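What's Inside a Desktop Computer?

By Orla Hayes

A desktop computer looks like a plain box from the outside. There is a button on the front, some sockets on the back, and maybe a small light. Take the side panel off and there is a lot more going on. Every part in there has a job, and most of the parts can be taken out and changed.

We'll start with the part that remembers things.

The hard drive

When you save a drawing or a story, the computer has to put it somewhere. In many desktop computers, that place is the hard disk drive. People usually just say "hard drive."

Inside a hard drive there are one or more flat, shiny disks. They spin very fast when the computer is on. A tiny arm moves back and forth over each disk, a bit like the arm on a record player, but it doesn't touch the surface. It writes your work onto the disk as very small magnetic marks. Later it can read those marks again. The marks stay put when the power is off, so your story is still there in the morning.

You can't see the disks from the outside, and you should never open a drive to look. One speck of dust can ruin it. What you can see is the case and a circuit board, which is usually green.

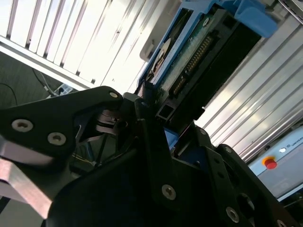
A hard drive is measured by how much it can hold. The word for this is gigabyte, or GB for short. A 500 GB drive can hold a huge number of photos. A 900 GB drive can hold even more.

Drives often sit in a plastic holder called a caddy or a carrier. The caddy has a handle or a tab, so the drive can slide in and out of the computer without any screws being loosened. It also gives you something to hold, so your fingers stay off the circuit board.

Along the edge of the drive are rows of thin metal pins. They are often coated with gold. Gold carries electricity well and it doesn't rust, so the connection stays good for years. The coating is very thin, so don't plan on getting rich from old computers.

The motherboard

The biggest circuit board in the box is the motherboard. All the other parts connect to it in one way or another. If the computer were a town, the motherboard would be the streets.

Look closely at a motherboard and you'll see thin lines running all over it. These lines are called traces. They are made of copper, a metal that electricity moves through easily. Messages travel along the traces from one part to another.

You may also see little round cans standing up on the board. These are capacitors. A capacitor stores a small amount of electricity and lets it out again when it's needed. This helps keep the power smooth and steady.

Memory

The long, thin slots on the motherboard are for memory. Memory comes on narrow sticks that push down into the slots. At the ends of the slots there are often small plastic clips that hold the sticks in place.

Memory and the hard drive sound like the same thing, but they do different work. Think of doing your homework. The hard drive is the bookshelf, where everything is kept. Memory is the top of your desk, where you put the things you are using right now. When the computer is switched off, the desk is cleared. That's why you have to save your work.
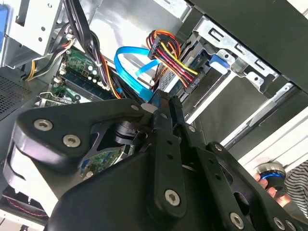 Memory slots and wires inside a desktop computer.

Wires and cables

The inside of a computer can look like a plate of noodles. There are two main kinds of cable to know about.

Power cables bring electricity from the power supply, a metal box that plugs into the wall. Power wires often come in colors. In many computers the black ones are ground wires, which give the electricity a path back. Yellow, red and orange wires carry different amounts of push, called voltage. The colors help people tell the wires apart, but not every company uses the same ones.

Data cables carry information. The kind that joins a hard drive to the motherboard is called a SATA cable. You say it "SAY-tuh" or "SAT-uh" - both are fine. A hard drive like the ones on this page needs one connection for power and one for data.

The processor

The processor does the computer's work. It is also called the CPU, which is short for central processing unit. It adds, compares and moves numbers, and it can do this billions of times in one second. Playing a song, showing a picture and running a game are all done with numbers.

The processor fits into a square place on the motherboard called a socket. A metal bracket closes over it and holds it still. When the processor has been taken out, you can see right down into the socket.
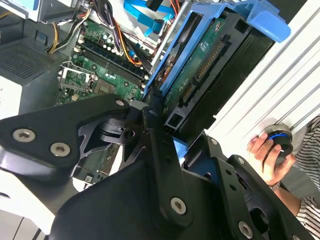

Processors get hot when they work hard. Most desktop computers put a block of metal on top of the processor to soak up the heat, and a fan blows the heat away. That hum you hear when a computer is busy is mostly the fans.

Looking inside safely

If you'd like to see inside a real computer, ask a grown-up to help. An old one that isn't used anymore is best.

Turn the computer off and unplug it from the wall.
Touch something metal, such as the bare metal of the case, before you touch any parts. This gets rid of static electricity.
Hold circuit boards by the edges.
Never open the power supply. It can give you a bad shock even when it's unplugged.

Words to know

Caddy: a holder that lets a drive slide in and out.
CPU: the part that does the computer's work.
Motherboard: the large board that the other parts connect to.
Socket: the place where the processor fits.
Trace: a thin copper line on a circuit board.

Next: How does a keyboard know which key you pressed?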